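Vemolach, Endville site
Work surfaces and mats, room 2
Inspected 25/06/2021

Mark each line OK, WATCH or FIX. Put a comment next to anything that isn't OK. Old sheets go in the binder by the door.

## Before starting

- [x] Surface cleared of tools, cups and paperwork. OK
- [x] Last sheet read through. OK, one item carried over (see Edges)
- [x] Vacuum and cloths available. OK, cloths running low

## Mats and covers

- [x] Right cover for the job. OK. Dark gray, matte. The shiny one went back to Fragkou in November and should not be reordered.
- [x] Lies flat with no ridges. OK
- [ ] Edges held down. WATCH. The back left corner lifts when you run a hand along it. Taped again for now. Same comment as last time.
- [x] No cuts or burns. OK
- [ ] Clean. WATCH. Vacuumed once, still picks up lint along the front. Do it again before the next job.
- [x] Asset tag readable. OK, tag 139

Color is a bit uneven across the mat. I checked the patchy areas by hand and found no thin spots, so it passes. Please don't write it up as wear unless you can feel a difference.
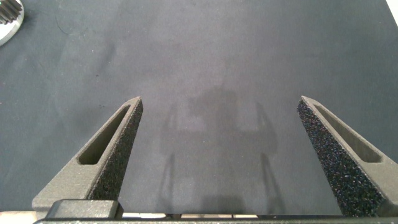
Rernimton asks whether uneven color should go down as WATCH anyway, so that whoever has the next sheet knows to look. The other shift has been marking it that way and the two sets of sheets don't match.

Reply: leave it at OK and put a line in the comments. WATCH means someone has to come back to it. If we use it for color we'll have every mat in the building on the list.

## Under and around the surface

- [x] Legs tight, no rocking. OK
- [x] Floor clear for 2 feet on the walking side. OK
- [ ] Power strip off the floor. FIX. Bracket has one screw left. Needs a longer screw, the hole is stripped.
- [x] Cables tied back. OK
- [x] Trash emptied. OK

## Lighting

- [x] All tubes working. OK
- [x] No glare at standing height. OK, much better with the matte cover
- [ ] Switch plate secure. FIX. Cracked across the bottom. Usable, but get it changed this month.

## Cleaning notes

Vacuum first, then a damp cloth, then leave it uncovered until dry. No spray polish. No solvent on the mats at all. The spare in cabinet 19 has a pale ring from the last time someone tried it. If a spill soaks in, lift the mat and check the board underneath before anything goes back on top.

## Open items

1. Back left corner, new tape or new mat. A replacement is around 282 dollars with delivery, so try the wide tape first.
2. Power strip bracket.
3. Switch plate.
4. Cloths, order two packs.

Items 2 and 3 are on the repair list. Item 1 stays on this sheet until the corner holds down without tape.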